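Tamard Two-Finger Gripper Kit for Home and Shared Workshops

Filed under: Workshop Equipment > Grippers and End Tools > Self-Assembly

The Tamard is a parallel two-finger gripper supplied in parts for assembly at home or in a shared workshop. It is intended for light handling work at a bench or table, and is suitable for small items such as pens, caps, test pieces and hand tools of modest weight. The kit may be fitted to any arm that accepts the Dumus adaptor plate, which is sold separately.

Each kit contains two fingers, a slide and carriage, one servo, a wrist bracket for a small camera, all fixings and a printed manual. Builders who intend to work with two arms should order one kit per arm. The left and right versions are identical, and the bracket may be mounted on either side.

Specification

Opening between fingers: 100 mm
Weight when assembled, without camera: 232 g
Finger colour: dark grey
Connection: four-wire lead, supplied
Warranty: 2 years on the servo; fingers are treated as wearing parts

Assembly

Assembly requires a hex key set and a small crosshead screwdriver. The slide should be greased before the carriage is fitted. The finger screws must be left slightly slack until the servo has been centred, after which they are tightened in turn. Customers are asked to read section 10 of the manual before connecting power.

The design was revised by Fanni Katona following comments from members of the Boros shared workshop, where the first kits were built. The inner faces of the fingers were altered so that a narrow barrel may be held upright. The manual was rewritten at the same time by Ott Jaunzems, and the wiring diagram now occupies its own page.

Setting up for marker handling

Uncapped markers and their loose caps make a useful early exercise for a new build. A marker should be gripped by the barrel with the tip clear of the fingers, and the closing force should be set at the lowest value that prevents it from turning. The remaining markers may be laid side by side within reach, with the caps kept a short distance away.

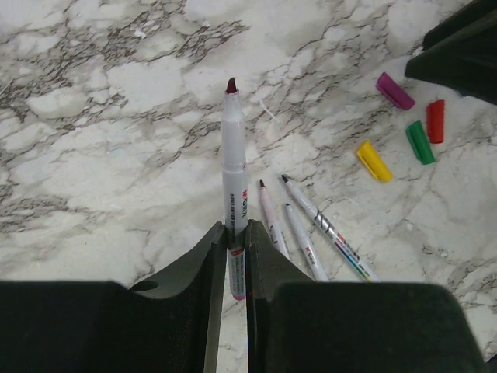 Ordering and Spares

Replacement fingers are sold in pairs. Servos and leads are available singly. Workshops wishing to order several kits on one account should write to Anikó Halász in the sales office, stating the delivery address and the type of arm in use. Returns are accepted if the servo has not been connected.

Page revised 7/4/20

Related items
Dumus adaptor plate
Etach wrist camera bracket, spare
Tamard replacement fingers, pair
Tamard servo lead, four-wire
Boros bench clamp for small arms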